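Drumholm District Residents' Forum
Board: Public Safety and Police Liaison
Thread: Release of incident reports after the Aneck Road burglaries

Posted by: P_Tyagi_Moderator
12/4/22

Members have asked for a single thread on the burglaries reported along Aneck Road and the adjoining streets in February. Please keep all discussion of the matter here. Duplicate threads will be merged.

The position as the board understands it is as follows. The police department received six reports of residential burglary within the area. A short notice was issued after the third report and a longer one after the last. The full incident reports have not been released. A written request for them was submitted under case reference 722 and was declined on the ground that the investigation remains open.

Members are reminded that naming or describing any person as a suspect is not permitted on this forum. Posts that do so will be removed without notice.

Pramila Tyagi
Moderator, Public Safety board
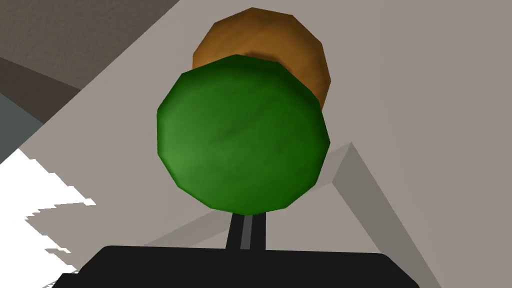 Green and orange-brown discs, computer rendering.

Posted by: Wundeck_Resident

I thank the moderator for opening the thread. I wish to record my concern about the delay between the first report and the first notice. My household is on Wundeck Terrace, two streets from the earliest of the burglaries. We received no information of any kind until a neighbor telephoned us. By that time three homes had been entered.

I do not ask for the names of the victims or for details that would harm the investigation. I ask only for the street, the approximate hour, and the means of entry. With that information a resident can decide whether to change a lock.

Posted by: retired_dispatch

I worked in emergency dispatch for many years, in another county, and I would urge some caution here. The first report in a series does not look like a series. It looks like one burglary. A department that issued a notice after every such report would send out a great many notices, and residents would soon stop reading them.

The means of entry is also a detail that investigators commonly hold back. It can be used to test whether a statement is genuine. I do not find the refusal under reference 722 unusual.

Posted by: Wundeck_Resident

With respect, the previous post answers a request I did not make. I accept that one report is not a pattern. There were two further reports before any notice was sent. I would also point out that the longer notice did mention unlocked rear doors, so the means of entry was not held back in the end. It was simply given late.

Posted by: k_street_watch

I coordinate the neighborhood watch for the Kinoshita Apartments and the block behind them. Our building was not entered, although one of the reports concerned the house directly across the parking lot.

An officer attended our meeting and answered questions for most of an hour. The following points were made:

Residents should report a suspicious vehicle at the time it is seen. Several people came forward only after reading the notice, and by then could not recall the day.

Camera recordings should be saved to a separate device. Many home systems erase older recordings automatically.

Serial numbers should be written down before a loss occurs. Property was recovered from a storage unit outside the district, and a portion of it could not be matched to an owner.

I asked the officer directly whether an arrest was expected. The officer declined to comment, and I do not think any inference should be drawn from that. 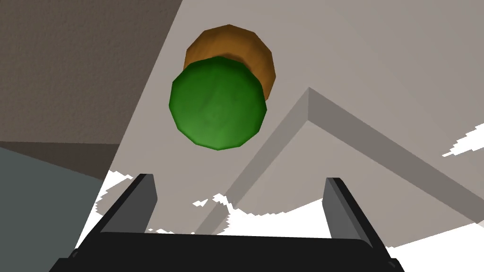
Green sphere in front of a brown one, with a black two-finger gripper below.

Posted by: Aneck_Road_East

The statement that property was recovered is new to me, and ours was one of the homes entered. We have had one telephone call from the department. I was told that our report was on file and that someone would be in touch. If goods have been found, I would have expected the victims to hear of it before a watch meeting did.

For the information of others, we lost jewelry, a laptop computer, and a cash box containing $666. The loss itself has been handled by our insurer. The absence of any contact is what my wife and I find difficult.

Posted by: k_street_watch

I regret that you learned of it in this way. The officer mentioned the storage unit in reply to a general question, and I understood it to be public. I have written to the liaison desk this morning and asked that every reporting household be contacted. I will post the reply when I have it.

Posted by: retired_dispatch

Aneck_Road_East should ask for the property and evidence section by name and quote the report number. The front desk will usually take a message and no more. I agree that the victims should have been called first – there is no good argument on the other side of that question.

I remain of the view that the timing of the first notice was reasonable.

Posted by: Wundeck_Resident

Then we shall have to differ. I have drafted a letter asking the department to adopt a fixed rule, under which a notice would be issued whenever a second burglary is reported within the same area. I am seeking 50 signatures before it is sent. Members may contact me by private message for a copy.

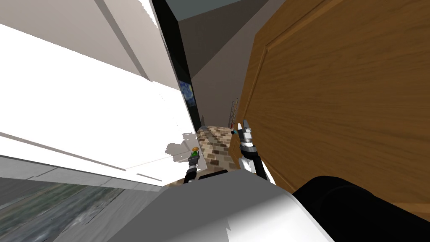

Moderator's Note: Petitions and Next Steps

The letter described above is a private initiative and does not represent the board. Members are free to sign it or to decline. Signatures may not be collected in the thread itself, as posts here are visible to the public.

One reply has been removed for describing a vehicle together with part of its license plate. The member concerned has been asked to give that information to the police.

The refusal under reference 722 may be appealed in writing. I have asked for the appeal form and will attach it to the first post once it is received. The thread will stay open in the meantime.

Pramila Tyagi
Moderator, Public Safety board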